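Wrist camera on the bench arm - worth it?
Posted in October by kieran_horgan

Got the arm going in the shed at Farkotcombe at last. It's picking up glassware now, and I've fitted a small camera at the wrist so I can see what the gripper sees. Glass is a pig though! Grip and release is fine on beakers, but the thin tubes just vanish against the mat. I'm on try 882 by the log and still guessing at the height.

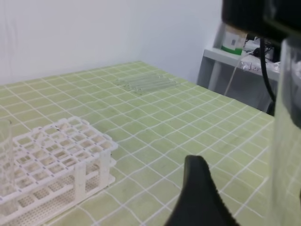
I've got the lift set to 10 mm and the close speed at 200, whatever units those are (the manual doesn't say). Should I move the camera further back or give up and use fixed positions?

vornumura wrote:
Fixed positions, every time. Put the tubes in the rack and teach it 3 points. You'll be done by teatime.

nic_giolla wrote:
Disagree with that - the first time you nudge the rack you're teaching it all over again. I'd try a lamp low down from one side so the edges shine, and a plain dark mat. Grid lines and glass are a rotten mix.

vornumura wrote:
So clamp the rack down?

kieran_horgan wrote:
I like the grid for measuring, so I'm not binning it yet. Will try the lamp tonight and slow the close speed too.

trultevance wrote:
What are you using on the fingertips? Mine slipped until I glued on a bit of bike inner tube.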